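Home News Guides Standards Events Newsletter Contact

Gridham's new house rules for home recordings are out, and they're shorter than I feared

16/07/2025

I've been waiting on this one since May, when Gridham said it would put its rules for hand-held gripper work in people's homes into one public document. 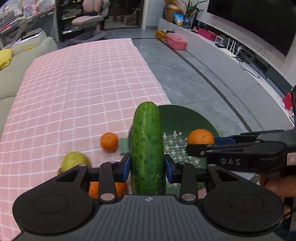 The final version went up this morning and I read it over two cups of coffee. It runs to 11 pages, down from a draft that felt like a phone book, and you can get through it in one sitting. If you do any demonstration recording at home, or you send other people out to do it, you'll want the second half most of all.

Quick background for anyone who missed the spring round. Gridham runs recording work across three towns, with people picking up and putting down ordinary household things using a gripper in each hand. Until now every site had its own sheet of instructions. Hukholm had one, the Rastogi office had another (with a very odd page on footwear), and if you moved between the two you had to forget half of what you knew. The draft rules drew 356 written comments, and I'll admit that two of them were mine.

So what's in it? The biggest change is about consent, and I'm really pleased with it. Everyone who lives in the home has to agree before a session, including the people who plan to be out for the day. Visitors count too if they walk in halfway through. The recording stops, they get the one-page notice, and it only starts again if they're happy. In the draft this was a "should." Now it's a "must," and so is the right to have a session deleted within 30 days with no questions asked.

Then there's the room check. Before the first take, the person recording goes around and puts away mail, prescriptions, school papers, family photos, anything with a name or address on it. Screens get switched off or covered. I know plenty of people do this already, but plenty don't, and desks are the usual trouble spot - you stop seeing what's on your own desk after a week. What the rules don't ask for is a bare room. Gridham says quite plainly that sofas, plants, shelves and the general clutter of a lived-in place should stay where they are, and that staging a room to look tidy makes the recording less useful. Good!

Food gets its own section, which made me smile, but it's sensible stuff. Fresh fruit and vegetables are fine. Pads have to be wiped down before they touch anything that might be eaten and again when the session ends, and any produce that's been handled gets washed or thrown out. Nothing goes back in the bowl for the kids to find later. Anything with a split skin is out straight away. There's also a weight limit of 700 grams for a single item held in one gripper, so your big melons are safe from all this.

Breaks were the part people argued over most. The new rule is ten minutes off after every 40 minutes of recording, plus a change of task at least once an hour. I've done long afternoons with a gripper in each hand and my wrists would've liked this rule years ago. Some of the commenters wanted a hard daily cap as well, and they didn't get one. Gridham says it'll look at that again when it has more wrist and shoulder reports to go on. I think that's a bit weak, to be fair, and I'd guess it'll be the first thing to come up at the next review.

Labeling of mistakes is the other one worth knowing about. If you drop something, or nudge the thing next to it, or have to go back for a second grab, the take stays in and gets marked as what it was. No quiet deleting to make your numbers look nice. Pamon, the scheduling tool most of the sites use, is getting a button for this so you don't have to type a note every time. It's already live at Hukholm and the other sites should have it by the end of the summer.

One section I could've done without is the naming scheme for equipment. Every gripper has to carry a readable mark on its housing, and then we get a page and a half on what the mark can look like. Handwritten is allowed, thank goodness. Just make it match what's in the log.

As for who has to follow all this, it's compulsory for anyone recording under a Gridham contract, and that covers 1809 homes right now. Everybody else can pick it up for free. Small groups with fewer than 3000 takes a year get a cut-down checklist that fits on one side of paper, and I've already printed mine and stuck it on the fridge.

Sites have 60 days to switch over. Old consent forms stay good for sessions already booked, but anything new needs the new form, and the two can't be mixed within one household - I asked, and that was the answer I got back.

There's an online question hour next week, open to anyone, and I'll be there with my list. Mostly I want to know who checks the room check. The rules say a second person should look over the first few minutes of every session before it's passed along, but they don't say who pays for that time, and at the smaller sites the second person is quite often the same as the first. If you've got something you'd like me to ask, send it over through the contact page before the weekend and I'll add it.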